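Flirnamell Hang Task Pack for Stastadari Sim
Research license, single seat or lab
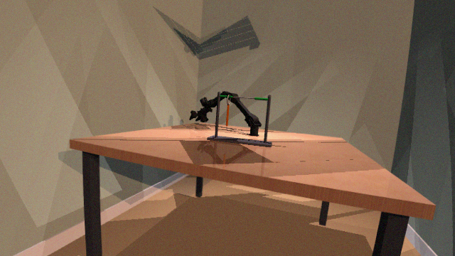

Hang task, rendered view. Orange rod on the crossbar, arm behind the frame.

Flirnamell is a set of simulated manipulation tasks with a training method bundled in. You get the hanging-rod task, the room and table it runs in, the demonstration set, the trained policies and the scripts that produced our numbers. We sell it mostly to groups who want to check a claim before they build on it, so this page spends more space on the claim than on the features.

The claim

The Annan method mixes a small number of demonstrations with randomized lighting and wall textures. Its first write-up said the mix made policies hold up under new lighting. We reran it. With 242 demonstrations, the policy did well under the lights it was trained on and noticeably worse when the main light moved low and threw long shadows over the tabletop. Going to 700 demonstrations closed part of the gap. Whether the texture randomization helped at all, we can't say. Turning it off changed the result by less than the spread between seeds.

We still ship Annan as the default. It's cheap to train and easy to read, and the other baseline in the pack (Fisia) has its own problem - it scores well mainly when the frame starts close to where it stood in the demonstrations.

What we would not conclude from it

Nothing here was run on hardware. A ring on a bar is a contact problem, and simulated contact is forgiving in ways that flatter a policy. Please don't quote our success rates as if they were real-world ones.

The success check is also generous. It looks at the final pose of the rod and ignores how the arm got there, so a policy that bumps a post on the way can still pass. A stricter check is included but switched off by default. Turn it on.

In the pack

Hang task with adjustable post spacing
700 demonstrations, with the 242 subset marked
2,313 logged evaluation episodes, failures included
47 lighting presets
Annan and Fisia training scripts, with seeds

Requirements

A working Stastadari Sim install and a GPU that can render shadows at full quality. Low shadow settings make the lighting tests meaningless - scores go up, and they shouldn't.

Updates

The August release fixes a bug in the ring collision shape. Results from earlier releases should be rerun before you compare them with anything on this page.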